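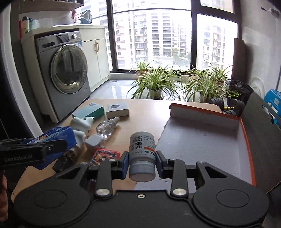
# Festine: small household items on a table

Festine is a list of small things that people keep at home in drawers, boxes and bags, together with notes on how we sort them. The list has 187 entries in 13 groups. The text files are in English, and labels in other languages are copied as they are printed, without translation.

## What is in the groups

Most entries belong to one of these:

- pill bottles and other small medicine containers
- flat packages, sealed or opened
- plug-in devices, adapters and chargers
- small cartons and boxes, with or without a picture on top
- clear bottles with a cap

A carton which shows a charger on its lid is entered as a carton. The charger itself, if we have it, gets its own line. Please keep this rule also when the two are obviously sold together.

## How we sort

1. Put everything on a light table, with no cloth.
2. Take the medicine containers first and read the label. If there is a QR code, write "yes" in the column `code`, but do not copy the link.
3. Boxes come next, then the plug-in devices.
4. Bottles which roll are left on their side. The column `pose` accepts `upright`, `side` and `upside_down`.
5. Small print that cannot be read is entered as `unreadable`. Do not guess it from the color of the package.
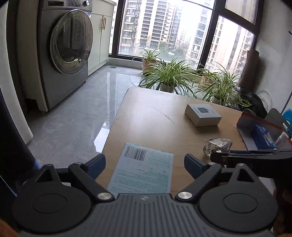 **Household Objects Team, Nastitz**

## Columns

| Column | Meaning |
|---|---|
| `item` | short name, lower case |
| `group` | number from 1 to 13 |
| `color` | main color, maximum 2 words |
| `code` | barcode or QR code, yes/no |
| `pose` | how the item lies on the table |
| `inside` | name of the open box, if the item is in one |

Names in the column `item` have a maximum of 40 characters.

## Known problems

Mint, teal and pale green were used by different people for the same color — we have corrected groups 1 to 6, the others are still mixed. In group 9 some tubes are entered as bottles.

The older list from Garrido is not merged. It has no column `inside`.

## Contact

Corrections go to Akua Alhassan, Greltivmont office, mornings only. Please write the line number and the new value in the same message.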